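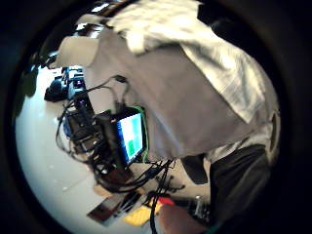
Monday, notebook for the Fornska build

Gripper opened and closed on command today, first time!! Writing it down before I forget what we changed.

Karlijn got in first and already had the controller talking to the little screen, so we skipped the whole morning ritual of unplugging everything and plugging it back in. The trouble last week was the servo line sharing a ground with the screen only through the long jumper. Babatunde moved it to the terminal block and the jitter went away at idle. There's still some under load. I have a suspicion about the buck converter but want to put the scope on it before I blame it.

Settings as of 4:30:
servo pulse closed 700, open still whatever Kobe had in the old file (look it up, write it HERE)
ramp time 400 ms
retries on a missed grab: 3

The 400 is slow and you can feel it when you're standing there waiting, but at the faster setting the fingers bounced off the foam block and knocked it over. Slow and holding the block is fine for now. Kobe wants to try a curve instead of a straight ramp - fast at the start, easing off near contact. I love this idea. He has it half written on the back of the Escobar handout, so somebody please get him to type it in before it ends up in the recycling.

Cables. OK. We have to do something about the cables. I lost a good part of the afternoon following one black wire that I was sure was the limit switch, and it was the spare power lead going nowhere. Everything is black! Thaís has colored heat shrink at home and is bringing it. Proposal, unless anyone objects: red for power, yellow for signal, blue for anything going to the screen. Label both ends. If you add a wire, you label it that day.

Screen layout is good. The big block on the bottom half is readable from the other side of the table, which was the whole point, because at the Cudside meet we couldn't tell what state we were in without crouching. Karlijn wants the state name bigger still. Fine by me, there's room if we drop the clock.

Geert came by near the end and asked what happens if the limit switch fails closed. Good question, and we had no answer. Right now the code would think the fingers were already home and skip homing altogether. Then it drives to 700 from wherever it is. So: add a check at startup, back off a little, see if the switch changes, stop with an error if it doesn't. Babatunde is taking this one.

Then we ran the pick test over and over because it was fun, frankly. Foam block good. Tape roll good if it's standing up. The steel washer is hopeless, the fingertips are too rounded to get under it. Thaís drew a flatter tip with a small lip and I think she's right, will print overnight in the softer filament.

Next time:
- scope on the 5 V rail with the servo stalled
- heat shrink, all of it, before any new wiring
- Kobe's curve
- startup check (B.)
- new tips on, washer again
- back up the config!! it only lives on Karlijn's laptop

Open question for everyone: do we keep the Grunura bracket or make our own? It flexes. I can push it with one finger and watch the tip move.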